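4. Lane-keeping trials of the Vorkotus delivery kit

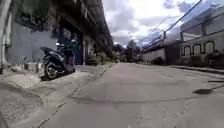
Figure 4. Residential lane with concrete surface, raised sidewalk on the left and parked scooter. Low viewpoint.

Nel objected at the review stage that a navigation kit sold for footpaths and narrow streets should not be judged on lane-keeping alone, and that the supplier's own claims concern stopping behaviour at least as much. The objection is accepted in part. Stopping is treated separately in Section 5; the present section deals only with the kit's ability to find and hold a path where there are no painted markings.

4.1 Product under review

The Vorkotus kit is offered by Masetti as an add-on for small wheeled delivery platforms. It consists of a forward camera with a wide lens, a processing unit and a licence for the path-finding software, which is renewed each April. The version reviewed was the one supplied to us on 09/03/2018, and no later update was installed during the trials. The buyer provides the platform, the battery and the mounting plate. We used the Ranow four-wheeled base throughout, as it is the base named in the installation guide.

4.2 Choice of routes

The guide states that the software expects "a continuous edge on at least one side". Routes were therefore chosen to include edges of differing quality. The lane in Figure 4 is typical of the middle group. Its left side has a long joint between the sidewalk and the road surface, while the right side has a narrow kerb and, further on, a low white wall. The slabs are stained and patched in places, and a seam crosses the lane. Such seams matter to the present question – the software must not take a line running across the road for the edge of the path.

4.3 Results

In all, 218 runs were completed on the three groups of routes, and 1257 path corrections were logged. The limit for a single correction was left at the factory setting. A run was marked as failed if the platform left the lane or if the operator had to take over, and 32 runs were failed on these terms. Most of the failures fell in the group with broken edges on both sides. On routes of the middle group the platform held its path well in even light, and less well where long shadows lay across the surface.

Parked vehicles close to a building gave little trouble as long as the edge of the lane remained in view. Where a vehicle hid the edge, the software fell back on the opposite side, as the guide says it should, though the change was often abrupt. Masetti was sent these findings and replied that a smoother change is planned.

4.4 Set-up and support

Fitting the kit took one working day. The camera height must be entered by hand, in millimetres, and the software accepts any value up to 1000 without a warning. An error here shifts the whole path to one side – a fault which we met twice before the cause was found. The guide should state this plainly. Support requests were answered in writing, usually on the following day.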